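Donton Community Workroom
Progress report to the Fundley small grants programme
Period covered: May to August
Prepared by Nusrat Sivakumar, workroom coordinator

Summary

The grant was awarded to refit the back store at Donton as a sorting and folding room for donated household linen. The room is now in use. Shelving and tables are in place, the old chipboard cupboards have gone, and we have started on the labelling. Two items are behind schedule and are explained under Outstanding work.

Spending to date

We have spent £755 of the £822 awarded. Most of this went on second-hand metal shelving and its delivery from the Llanos depot. The rest covered wall fixings, floor paint, shelf labels and one table top. The balance of £67 is set aside for the second batch of labels. Receipts are attached to the covering email. The van hire in June came out of our own funds and is not claimed here.

Clearing the room

Clearing took longer than planned. The store had been used for general overflow, and we had to go through it bag by bag before anything could be moved. Usable bedding and towels were kept. Worn pieces went to the textile bank in 14 sacks. The floor was painted once the room was clear and left over a long weekend before the shelving came in.

Linen sorting

Linen is now sorted by type first and by size second. Under the old arrangement everything was stacked by the date it came in, so a request for a single sheet could mean unpacking a whole pile. Sabina Abeysekara drew up the new shelf plan and has written a one-page guide to folding, so that pieces of the same kind end up the same width. We changed the plan once, in July, when it became clear that blankets were too deep for the narrow bays. They are now kept in the hall cupboard.

Stock is recorded in Jeltudel, which we already use for the furniture side. Entries for towels and pillowcases are up to date. Sheets are partly entered.

Shelving and table

The grey metal shelving is in bays, with the folded cloths set side by side on the shelf. The white table stands in front of it, so sorted pieces can go across to the shelves without being carried through the room.

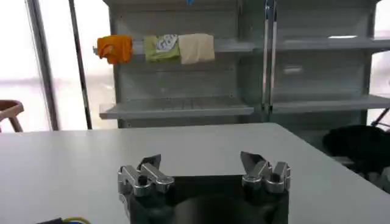

Outstanding work

1. Shelf labels. The first batch was printed too small to read from the table. A larger set has been designed and will be ordered from the remaining balance.

2. Sheets in Jeltudel. Entry stopped for most of August while the office computer was away for repair. Sabina expects to finish within 15 working hours.

Next period

We will complete both items above and open the room for referral collections on two mornings a week. We are not asking for any change to the grant terms. A final statement of spending will follow when the labels have been paid for.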